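From: Shalini Bhatia
To: kitchen-list
Date: December 3, 2019
Subject: Re: [kitchen-list] Enamel look without the chips? (and what to stand it on)

Ľudovík's cousin is not on this list, so I will answer the man himself.

Ľudovít Koubek wrote:
> I have now had the Bellia bowls for more than 69 days and I am a
> convert. The dark line around the rim gives you the old enamelware
> look with none of the chipping. They stack, they don't slide, and
> because of the rim you can pick them up one-handed even when your
> fingers are greasy. I set them on a cloth mat on the counter and
> have stopped using a drying rack at all. Zelenák has the set for 418
> and the bigger one, with the plates, for 600. I'd say anybody who
> still keeps a rack next to the sink should try a mat for a month.
> You get the whole counter back.
>
> Ľudovít

Sorry about the first line, an old joke from the July thread and the new people won't get it.

I have three quarrels with this. The first is the rim. A painted line does nothing for your grip. It's a line. I have white bowls with a thin dark edge and I have white bowls without one, and with oil on my hands I drop both kinds about equally well. What helps is whether the lip turns out a little, and you don't mention that at all. Does it turn out on the Bellia ones? If it does, say so and I'll take back half of this paragraph.

The line does help in one way, and I'll give you that for free. White dishes on a pale counter are hard to see under a bad light, and a dark edge shows you where the bowl stops. My mother would have liked that. She wouldn't have paid 600 for it.

Second quarrel, stacking. "They stack" is what every seller says about every bowl. Two of the same bowl will stack. What I want to know is what happens on a normal evening, when you have a bowl and a shallower dish and a plate that came from somewhere else altogether, and you put them down in whatever order they come out of the water. In my experience the deep one ends up sitting on top of something it wasn't made for, and it rocks.

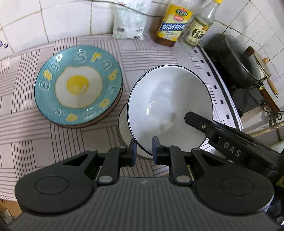

White bowl with the dark rim, out on the counter
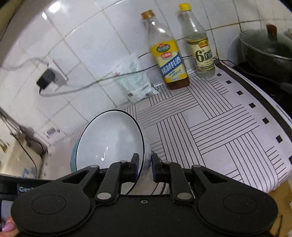 Third, the mat. I tried it, so please don't write back telling me to try it. I bought a Flotden, the thick woven kind, and used it for the month you recommend. A bowl lying face down on cloth traps its own damp underneath, and in the morning there is a ring on the mat and a sour smell in the bowl. Face up, it keeps a spoonful of water in the bottom. So you stand it on its side against another dish, and then you have built yourself a drying rack out of crockery, except that it falls over.

As for getting the whole counter back — do you? The mat has to lie somewhere, and mine took up more room than the rack did. It also crept. Every week it was a little closer to the stove, and I don't want cloth hanging about near a burner. And whatever lives at the back of the counter still lives there. In my kitchen that's the vinegar and the cooking wine, plus any bag I haven't got round to folding. No mat ever moved those.

I did keep the Flotden in the end. It's under the toaster, where it catches crumbs and does a decent job of it.

What I would like to hear from the list is something more boring. Has anyone had dishes with a colored rim for a few years, washed every day, by hand or by machine? I have a suspicion that the line goes first, in patches, at the spot where the bowls touch each other when they are stacked. I had a Grudum set with a green band that went exactly that way, and by the end it looked like someone had been chewing it. Nine weeks and change is too short to tell. If the color is under the glaze I'd expect it to last, but the Zelenák page says nothing on that point and I've read it twice.

Also, Ľudovít, is the price for the bowls alone or do the lids come with it? You wrote lids in July and you don't mention them now.

Shalini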